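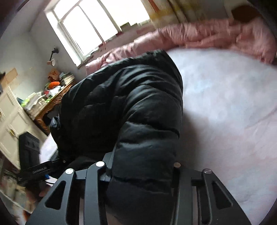

A quilted jacket on a bed with a pink comforter.

How the question was put

Survey results on economic confidence travel well. They fit in a headline, they rise and fall, and they allow one town or country to be set beside another. The method behind them is usually left in an annex, and the annex for the Hindow household survey runs to 104 pages. It deserves more readers than it gets, as the two figures most quoted from the September round rest on choices made there.

The survey covers the district of Nasby and its surrounding parishes. It asks residents for their view of the local economy, the national economy and their own household finances, in that order. The latest round found that residents thought better of their own finances than of the district's, and better of the district's than of the country's. This pattern is common in opinion research. People tend to rate what is close to them more kindly than what they know through the news.

The sample was drawn from the district address list. Letters went to 2113 addresses, and 1279 completed interviews came back. That is a response rate of just over 60 per cent, which is high for a survey of this type. Ilze Vanags, who ran the fieldwork for Odinura, puts it down to the number of visits.

"We go back," she said. "An address isn't closed until it has had seven visits, at different hours, including early evening. Most survey firms stop well before that because each visit costs money."

The cost is real. In Vanags's accounts, the last two visits took up a large share of the interviewers' hours and produced a small share of the interviews. She defends them on the grounds that people who are hard to find differ from those who are easy to find. They are younger, more likely to rent and more likely to work shifts. In the September round they were also gloomier about prices and more hopeful about jobs.

Leaving them out would have moved the headline result. The annex includes a table showing what the survey would have reported had fieldwork stopped after the third visit. The share describing the district economy as good would have been higher. Weighting by age and tenure closes part of the gap but leaves the rest, as the late respondents differ from the early ones even within the same age group.

The order of questions

The second choice concerns order. Earlier rounds opened with household finances and moved outward to the district and then the country. The September round reversed part of this, placing the local economy first and the household last. The reason given in the annex is that respondents who had just talked about their own bills tended to carry that mood into the next answer.

Saulius Paulauskas, a statistician at the Adomaitis institute who reviewed the design, accepts the reasoning but objects to the timing. A change in order, he argues, breaks the series. The published chart runs a single line through all rounds, with a footnote at the point where the order changed. He would have drawn two lines.

"A reader looks at the line," he said. "The footnote is for people who already suspect something."

Odinura ran a split test to measure the effect. Half the sample was given the old order and half the new. The difference was modest for the national question and larger for the district question. Paulauskas regards the test as sound and the reporting of it as thin. The results appear in the annex without confidence intervals, and they have to be worked out from the counts in a separate table. Vanags agrees that the intervals should have been printed and says they will be in the next edition.

What "good" means

The answer scale has four points: very good, fairly good, fairly bad and very bad. There is no middle option, though "don't know" is recorded if the respondent offers it. The summary combines the first two points and reports them as "good". This is standard practice and makes for a simple chart, but it hides a good deal of movement. A shift from "very good" to "fairly good" among a tenth of respondents would leave the combined figure exactly where it was.

Such a shift did take place on the household question. The combined share was stable between rounds, and the summary describes opinion as unchanged. The full distribution shows fewer people at the top of the scale and more in the second position. Whether that counts as a fall in confidence depends on how much weight is placed on the word "very", and respondents are not asked.

The absence of a middle point has its own effect. Given a fifth option, a fair number of people take it, and they come from both sides. Paulauskas has looked at comparable surveys with and without a midpoint and found that those who lean slightly positive are the more likely to move. A four-point scale therefore tends to look more cheerful once its results are combined. He does not consider either scale wrong, but advises against setting figures from one beside figures from the other.

That advice is often ignored. The Nasby result was compared in local coverage with a national poll that used five points, was conducted by telephone and asked about "the economy" without naming a place. Telephone and face-to-face interviews also produce different answers, since people are slower to give a harsh opinion to someone sitting in their kitchen. The size of that effect in Nasby is unknown. Every interview there was done in person, so no comparison group exists.

Vanags has asked for a small online sample to be added to the next round. The request was still waiting for a budget decision when this article was prepared. The visiting rule and the new question order will both stay in place, and the fieldwork manual has been amended to say so on page 7.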